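4.2 Collecting the tidying chores

Whether a machine can clear a table yet depends a lot on what is on the table. Most of the earlier work we compare against uses boxes and blocks, hard things with flat sides. We wanted the stuff people leave lying about. So the Orneck set was gathered at the Grosanwood workshop by people holding a gripper in each hand, no arm involved at this stage. The policy only ever sees what the grippers and the head camera see.

We recorded 2000 runs and kept 1897. The rest went for lost tracking, mostly when a tag cube turned away from the light. Operators were told to work at their normal pace and not to redo a bad grasp - a fumble is useful data. Shelves and chairs stayed where they were, no backdrop. Clutter at the back is part of the problem, a home or a shop floor has plenty of it. 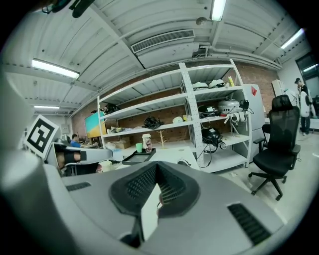
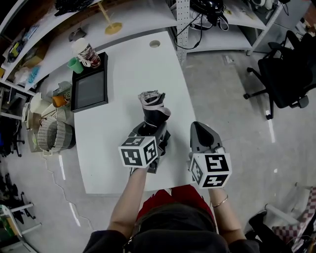
Figure 3. Views used in training. First, from a hand-held gripper, jaw at the centre and the table and shelving beyond. Second, from the head, with a folded black fabric item held in the left gripper.

4.3 What still goes wrong

Cups and bottles are close to solved, at least upright ones. Cloth isnt. It sags, it folds back over the jaw, and the gripper view tells you very little once the item is close. Straps are worse. With the head view removed, cloth pick-ups dropped by 19 points, hard items hardly moved.

Reaching to a shelf is the other weak spot. The Reveck controller slows right down near uprights and loose cables, and a chore a person does without thinking can take it more than 30 seconds. Hoàng, our second site, showed the same patern with different furniture, so we don't think it is the room. Two-handed folding was left out of this round. We pick it up again in Section 6, with the August runs.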